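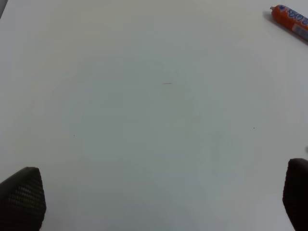
Most courses that promise to cure procrastination are sold by people who have never met you. Rekha Pal would like to find out whether any of them do what they say, and she has her doubts. She is looking for 18 adults in Roltenton who put things off and are willing to try the Jostia method for 10 weeks. It starts by telling you to clear your work surface until it is as bare and white as a fresh sheet of paper, and it claims the rest will follow. We'll see.

You will keep a short diary and come to 5 evening meetings at 909 Hegarty Street. There is no pay, though bus fare is covered. Coaches and anyone who sells planners need not apply.

Write a few lines about the last thing you put off and leave them at the front desk for Diarmuid Ó Dubhghaill before the end of March.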